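How to write an author bio for a short story submission

Most magazines ask for a bio with your story. Editors read it after the work, if they read it at all, so it only needs to be correct and the right length. Check the guidelines first. Nivero wants 3 sentences at most. The Plondambridge anthology allows up to 200 words, but you don't have to use them.

Step 1. Write in the third person. Start with your name as you want it printed, then where you live. Use the same form of your name on the cover letter and the manuscript.

Step 2. List your publications. Pick two or three, newest first, and give the magazine title without the issue number. If a story has been accepted but isn't out yet, write "forthcoming in."
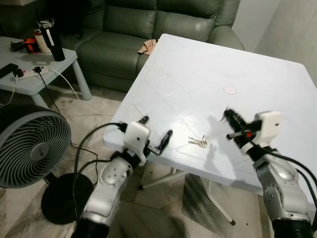
If you haven't published anything, leave this part out. Don't apologize for it and don't fill the gap with school prizes from long ago. A plain line about your work or where you grew up will do.

Step 3. Add one personal detail. A job, a language you translate from, a town. Keep it short. Here is one that ran with a story in Enda:

Rafail Politis lives in Plondambridge and works nights at a bakery. His stories have appeared in Enda and Nivero. He is writing a first novel.

It comes to 25 words or so and an editor can paste it straight in.
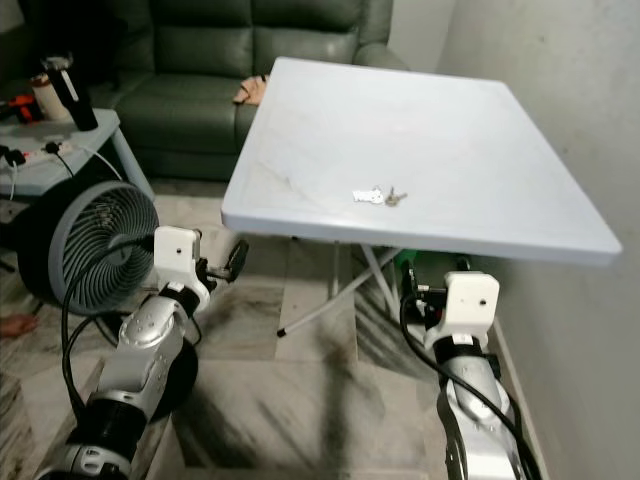
Page last changed: September

Step 4. Cut it down. Take out "passionate," "avid" and "aspiring." Take out the name of your pet unless the magazine's other bios are like that – some are, and then it's fine.

Step 5. Save two versions, one short and one long, in a plain text file. Put the month at the top of each so you know how old it is. Update both whenever something is accepted.

Step 6. Paste it where the magazine asks. Some forms have a separate box for the bio, others want it at the end of the cover letter. Don't put it in the manuscript file if the reading is anonymous, as it is for the Nikolaidis story prize. Check the header and the file name for your name too.

If your details change after acceptance, email the editor before proofs go out. Send the whole new bio and say which line is different.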